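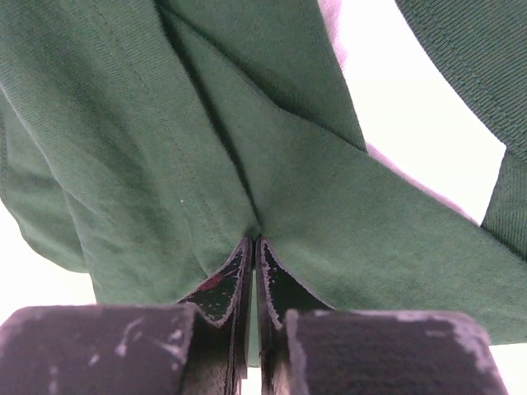
Wuvard Garment Care Label Corpus

Version 1.3, released Jul 14, 2020
Maintainer: Lertchai Boonchu
Transcription rules: Vilmos Sárközi
Parser and validation scripts: Yiğit Kılıçarslan

Summary

The corpus contains the text of 1079 care labels from everyday clothing, with each label broken into fiber content, wash instruction, drying instruction, ironing instruction and country of origin. It is meant for people who write or test software that reads care text, and for anyone studying how wash instructions are worded across languages. The release is text only. No scans or photographs of the labels are included in the data files.

Contents

labels.csv — one row per label
fibers.csv — one row per fiber per label, keyed on label_id
symbols.csv — care symbols written out as codes
vocab.txt — normalized fiber names
check.py — consistency checks
CHANGES — version history

Fields in labels.csv

label_id: string, unique, never reused between versions.
garment_type: one of 15 values. See vocab.txt, second block.
lang: language code of the first language on the label.
raw_text: the full transcription, line breaks kept as a vertical bar.
wash_temp_c: integer, or empty if the label gives no temperature.
tumble: yes, no, low, or empty.
iron: none, low, medium, high, or empty.
origin: country as printed, not normalized.
source: wurkport or neditz.
reviewed: 1 if a second person checked the row, otherwise 0.

Empty and "no" are different values. A label that says "do not tumble dry" has tumble set to no. A label that never mentions tumble drying has an empty field. Version 1.1 mixed these up, and rows taken from that version should be replaced.

Fiber rows

Each fiber gets a name, a percentage and a part. The part is "body" unless the label names something else, such as lining, rib or trim. Percentages should add up to 100 within each part. Where the printed label itself does not add up, the printed numbers are kept and the flag sum_error is set. There are 63 labels with this flag. Please don't correct them in a pull request.

"Cotton" covers every cotton term on the label, including combed and ring-spun. The longer term is still in raw_text. "Elastane" and "spandex" are both stored as elastane. "Rayon" and "viscose" are both stored as viscose. Blends given only as "other fibers" are stored as other, with the percentage if one is printed.

How the labels were collected

The labels came from two secondhand clothing stores, Wurkport and Neditz. Store staff cut out worn labels at the customer's request and kept the ones that could still be read. Labels sewn into side seams often carry several pages; all pages were transcribed in order, front then back. Brand names, style numbers and batch codes were replaced with the token [ID] during transcription.

Transcription

Text was typed by hand. Spelling mistakes on the label are kept in raw_text and fixed only in the parsed fields. Characters that could not be read are written as a question mark in square brackets, one per character where the number is clear, otherwise a single one. Uppercase is kept.

Symbols follow the reading order on the label. A washtub with one bar under it is coded W1, with two bars W2. Dots inside an iron are coded I1 to I3. A crossed-out symbol gets the suffix X. The full table is in the header of symbols.csv.

Review

A second reader checked 92 percent of the rows against the physical label. Disagreements were settled by Finlay MacAulay, and the settled value is the only one stored. The remaining rows have reviewed set to 0 and are usable, but leave them out of any test set.

Known problems

T-shirts are overrepresented, and suits and coats are rare.
Printed neck labels (ink directly on the cloth) are missing completely, as only cut labels were collected.
Temperatures printed in Fahrenheit were converted and rounded to the nearest five degrees Celsius. The original is in raw_text.
In multilingual labels the parsed fields follow the first language. Later languages sometimes disagree with it.
Some origin values contain extra text such as "fabric from".

Using the check script

Run check.py from the top folder with Python 3.6 or later. It needs no other packages. It prints one line per problem and exits with status 1 if any were found. Rows with sum_error set are skipped in the percentage check. To check a single file, pass its name as the first argument.

Files are UTF-8 with Unix line endings. Opening labels.csv in a spreadsheet program and saving it again will usually break the leading zeros in label_id.

Changes

1.3 — tumble field rebuilt, vocab.txt split into two blocks
1.2 — Neditz labels added
1.1 — symbol codes added
1.0 — first release, Wurkport labels only

Corrections

Send the label_id, the field and the proposed value to Lertchai Boonchu. Corrections accepted after this release will go into 1.4, planned for January.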